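How do you fold T-shirts so they don't crease right across the print?

Posted by letgate44, 18/10/2019

Okay, I need folding help from people with more patience than me. We moved in June and the only place I have to fold laundry is the sofa in the living room, so everything gets done on my lap or on the seat cushions. Towels, fine. T-shirts come out looking like I slept on them, and the printed ones are the worst. Do I fold them inside out? Roll them? My drawer is pretty shallow too, if that matters.

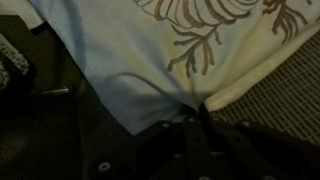

Soft fabric is what gives me the most trouble. I can do a stiff new shirt no problem, but anything that's been washed a lot just slides all over the place. Take the light blue one with the brown fern-looking print. If I pinch it in the middle to pick it up, it all bunches to a point and I get creases running off diagonally, and then I'm smoothing it out all over again. I've watched so many videos and they all have a giant empty table!! I don't have a giant empty table.

Also (side thing, sorry) I'd like the living room to look decent when I'm done, because right now the laundry and the throw pillow just trade places all evening.
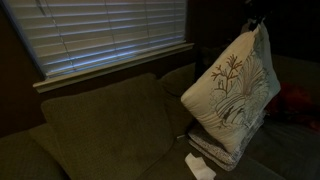

Rimstead Home Help: Laundry & Tidying Team

2 replies

eze_folds

Don't pick it up from the middle! Grab it at the shoulder seams, one in each hand, give it a good snap, then lay it face down. Sides in, sleeves back, then fold up from the hem in thirds. The print ends up on the outside and you only get a couple of soft folds across it. For a surface, I used a big cutting board across my knees for years, works great on a sofa. A shallow drawer is fine, just stand them up on the short edge if they fit, and if they don't, lay them flat and keep the stacks low.

For the pillow, put it back last. With a cream one on an olive green sofa I'd set it in front of where the two back cushions meet and leave it alone. Open the blinds while you fold, too, it's way easier to see wrinkles in daylight.

Lutance

i just roll mine. never had a problem but i don't iron either so maybe don't listen to me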